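5.3 Release failures and the October stop

The runs reported in Section 5.2 count a packet as placed once it is inside the gift bag and the hand has moved clear. Over 800 episodes the most common serious fault was at that last step. In 21 episodes the gripper opened on command and the arm began to withdraw, but the packet came back up with it or the bag was pulled off its spot. We call these release failures. They are rarer than missed grasps, which the policy usually recovers from without help, but they are harder on the equipment, and one of them led to the only unplanned stop of the study.

The stop took place in October, during an evening block run by Wilmer Quispe. The right arm had lowered a packet into the bag, opened its fingers and started to lift. A string handle had slipped over one finger on the way in. The bag rose with the arm, swung toward the left gripper and tipped over. The Nazari policy had seen very few bags off the table in training, and it treated the swinging bag as one that needed steadying. It moved the left arm in to hold the bag while the right arm was still travelling upward. The two grippers met with the bag between them. The joint torque check in the Skateo controller did not trip, as its limit had been set for a hard collision and the paper took up much of the load. Quispe pressed the stop button. One camera bracket on the right wrist was bent and the bag was torn along its side seam. No one was inside the enclosure.

We went back through the logs of all 21 release failures. Duván Inga and Consuelo Zapata each labelled the full set on their own and then settled the cases where they differed. Nine were put down to a handle caught on a finger or on the wrist housing. Seven were put down to film, where a fold of a crumpled packet had worked its way between the finger pad and the finger body and stayed there after the hand opened. The remaining five happened when the gripper opened while still down inside the bag and pressed against its wall, so that the finger lifted the paper as it left. Figure 7 gives views of the workspace and the kind of packets handled.

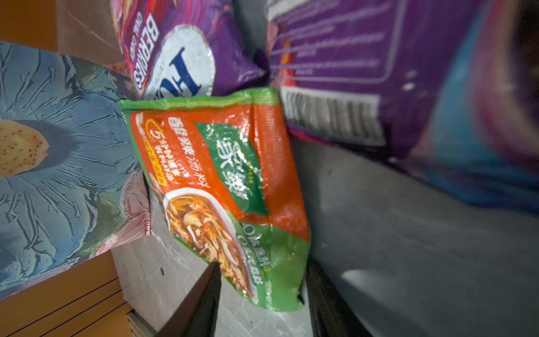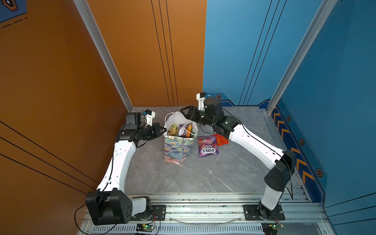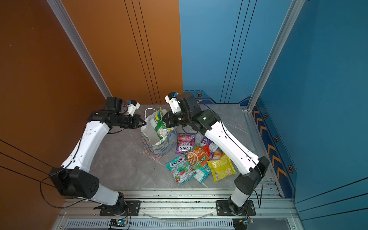

Figure 7. The bagging task. Top: wrist camera view with a soup packet between the fingers. Middle: fixed camera view, both grippers open beside a bag with packets standing in its opening. Bottom: fixed camera view, the right gripper holding a green and yellow package in the bag, with other packets lying on the table.

The film cases were the hardest to find from the recordings. A soft packet does not keep its shape when it is pinched, and the folds near the fingers change from one grasp to the next. The printed film is also shiny, and the policy has only colour images to work from. On several recordings the labellers could not tell from the wrist view whether a bright line beside the pad was a fold standing free or a fold trapped under it. The fixed camera was of little use here, because the hand and the mouth of the bag hide the contact. What gave these cases away was the gripper width signal. A clean release reaches full opening without a pause. In all seven film cases the width trace had a short flat step partway through, which the controller recorded and did nothing with.

The handle cases were easier to see. White string handles stand up over the opening at a height that depends on how the bag was set down, and the Pritlow arms come in at a shallow angle over the table. Tilting the hand to get past one handle tends to bring the camera bracket closer to the other. We had checked for clearance between the bracket and the far arm when the cell was built. We had not checked for clearance between the bracket and the bag.

There was also a timing problem common to most of the cases. The policy sends actions in chunks, and the chunk that opens the fingers normally includes the start of the lift as well. By the time a new image had been taken and acted on, the arm was already on its way up. The delay between the open command and the first action based on a picture taken after it was 1,090 ms. That is long enough to pull a light bag clear of the table.

Three changes were made before testing resumed. First, the action chunk is now cut at every open command, and the arm holds still until a fresh image has been processed. Second, the arm must pass a short lift test. It rises 20 mm and waits, and the fixed camera image is compared with the one taken before the lift. If the bag has moved, the arm goes back down, opens again and leaves along a different line. Third, motion of one arm into the shared volume above the bag is blocked in the controller while the other arm is lifting, whatever the policy asks for. Shigeru Honda wrote the third change as a separate layer that the policy cannot override, and it has stayed in place for all later work at the Famby site.

The flat step in the width trace is now used as a warning as well. When it appears, the fingers close slightly and open again before the lift test begins. This clears some trapped folds but leaves others, and a stiff packet will sometimes fall back at a worse angle than before. Gilberto Ospina tried narrower finger pads with a rounded edge, which trapped less film in bench trials, but they also dropped heavier packets and were not kept.

The torque limit was lowered after the stop. It remains a poor guard for this task. Contact through a paper bag builds up slowly, and a limit low enough to catch it also trips when a hand pushes a packet down past the ones already in the bag. We left it at a value that allows normal packing and rely on the block in the controller for arm-to-arm contact. The failure labels and the controller settings in this section are those held in the project log as of Apr 26, 2024.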